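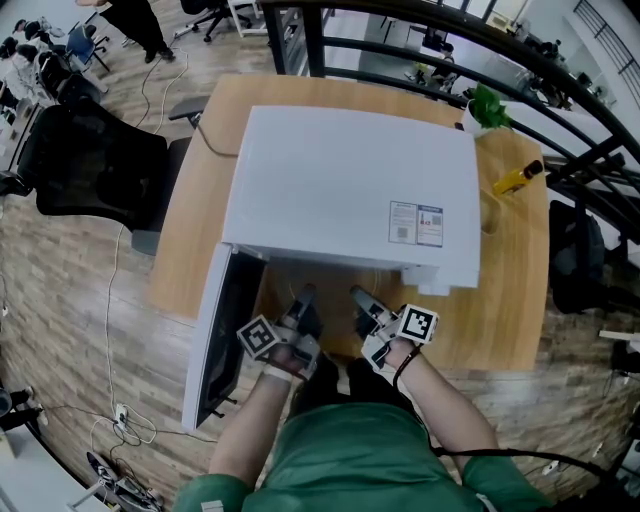 Joanne Nuttall asked, before the kettle had boiled, whether the grant was paying for robots or for people holding grippers. At this stage it pays mostly for the second, and she asked that the report say so plainly. It does, in the section on spending below.

Home Projects Partners Reports Contact

Valomura progress report: open day at Ashby
Last updated: July
Reading time: 3 minutes

1. What took place

The open day ran from 10 a.m. to 4 p.m. on the upper floor at Ashby. We had planned for 100 visitors and signed in almost that many. Normal work went on at the other desks during the day, which we had agreed with the office beforehand.

Visitors watched the handheld gripper work at one desk. The operator sits with a gripper in each hand and carries out a short household task on a small white appliance with a hinged door. Each gripper carries a cube with a printed marker. Tasks on the day were opening the door, putting a bottle in, taking it out again and closing the door. Operators changed over every half hour.

In the afternoon we ran the Dronito arm on the same kind of door, using a policy trained on recordings made before June. It was given 6 attempts and opened the door fully on four of them. On the other two it touched the edge of the door and slid off. We left both failures in the program and talked visitors through them.

2. Recordings to date

We now hold 552 usable recordings of the door and bottle tasks. Recordings are thrown out if a marker is lost from view for more than a second. The commonest cause is the operator's own forearm, when reaching across to the far side of the door. We have asked operators to start with the elbows wider, and the loss rate has come down — though not yet to the level set in the plan.

Stallalgate has agreed to host the next block of recording. Their kitchen has a full-height refrigerator with a heavier door, so the grip will need to be tested again before we start.

3. Comments from visitors

Most questions were about how long an operator can work before tiring. Our present limit is 30 minutes, followed by a break. Several people found the grippers lighter than they expected. One visitor pointed out that the sign for the stairs was hard to find, and two could not hear the talk from the back. We will borrow a microphone next time.

4. Spending

Operator hours remain the largest item. Printing of spare finger pads came in under budget. The arm hire is over, owing to an extra day for setup, and we would like to move the balance from printing to cover it. A revised table has been sent separately.

5. Next period

— Finish the bottle task with 6 operators, two of them new
— Repeat the arm trial with the wider elbow recordings included
— First visit to Stallalgate to measure the door and check power outlets
— Send the draft data agreement to Joanne Nuttall for comment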